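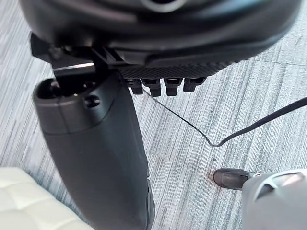
Does a wrist camera still help when the robot's own hardware fills much of its view? In our tests it did, as long as the policy was trained with a mask that told it which pixels belonged to the robot.

4.2 Self-occlusion in the wrist view

The wrist camera was added to the Skutirance setup to cover the last part of a reach, when the overhead camera loses sight of the fingertips. Its drawback is easy to see in Figure 3. The black housing takes up the top of the view, a dark gray finger runs diagonally through the lower half, and what is left for the policy to work with is a patch of carpet, a cable, and parts of objects at the sides. We call the share of pixels covered by the robot's own body the self-occluded area.

Figure 3. View from the wrist camera over a carpeted floor. The housing, the mounting bracket and the finger belong to the self-occluded area. The thin black cable crossing the carpet does not, and is treated as part of the surroundings.

Earlier versions of our training code passed the full view to the encoder with no change. Policies trained this way did well on the arm they were trained on and poorly on any arm with a different cover or bracket. Attention maps showed why. The encoder put a good part of its weight on the outline of the housing, which shifts a little with each joint angle and so gives away the arm's pose. The joint encoders already supply that information, and with less noise. When the cover was changed, the outline changed too, and the policy made reaching errors that had nothing to do with the target.

4.2.1 Building the mask

We compared three ways to mark the self-occluded area. The first is a fixed mask drawn once by hand for each arm. It is cheap, but it doesn't follow the finger as it opens and closes. The second renders the arm from its geometric model at the current joint angles and projects the result into the wrist view. This follows the finger well, but it leaves out anything missing from the model, such as tape, added brackets and replacement covers. The third, which we call Gidgate, starts from the rendered mask and corrects its edge with a small segmentation network. The network sees the wrist view, the rendered mask, and the mask from the previous time step.

Cables need a separate rule. Some are fixed to the arm and move with it, and others lie on the floor or hang between the two. A single view is often not enough to tell these cases apart, and the appearance of one cable can change a great deal along its length. In Figure 3 the cable is almost hair-thin near the tabs under the housing and noticeably thicker toward the right side. We decided to leave all cables out of the mask. A policy that ignores a loose cable can drag it or catch a finger on it, and we considered that a worse failure than a few extra pixels of clutter.

Soft and low-contrast items were the other source of error. Dark finger shells against streaked gray carpet gave the segmentation network trouble along the lower part of the finger, mostly during fast motion. Light items such as the quilted cushion at the lower left of Figure 3 were separated cleanly, even where the finger passed in front of them.

4.2.2 Training and test conditions

All policies used the same encoder and the same demonstrations, recorded on the Hollska floor-reach tasks in November. There are 31 tasks in the set. Each policy was run 30 times per task, with starting poses drawn from the same list. Masked pixels were replaced with the mean color of the unmasked region, and the mask itself was passed in as an extra channel. We also tried filling the masked region with noise, and dropped this after it slowed training without changing the final success rate.

For the transfer test, we ran each policy on an arm with a different cover and bracket, with no further training. The baseline was Tsuji, our earlier unmasked policy.

4.2.3 Results

On the original arm the differences were small. Gidgate and the rendered mask were level with Tsuji on most tasks, and the fixed mask was slightly behind on tasks where the finger had to open wide near the floor. On the second arm the order was clear. Gidgate kept most of its success rate and did better than Tsuji on more than 30 percent of the tasks by a wide margin. The rendered mask came next, and its losses were mostly in poses where the unmodeled bracket took up a large part of the view.

Gidgate failed outright on 4 tasks. In all of them the target sat low in the view and was hidden by the finger for most of the approach, so a better mask could not have helped. Adding a short memory of 9 past views brought back two of these tasks — at the cost of a slower control loop — and we report that version separately in Section 5.

We did not test the mask on arms with more than one wrist camera. The correction network also has to be retrained when the lens is changed, a step that took longer than we had planned for.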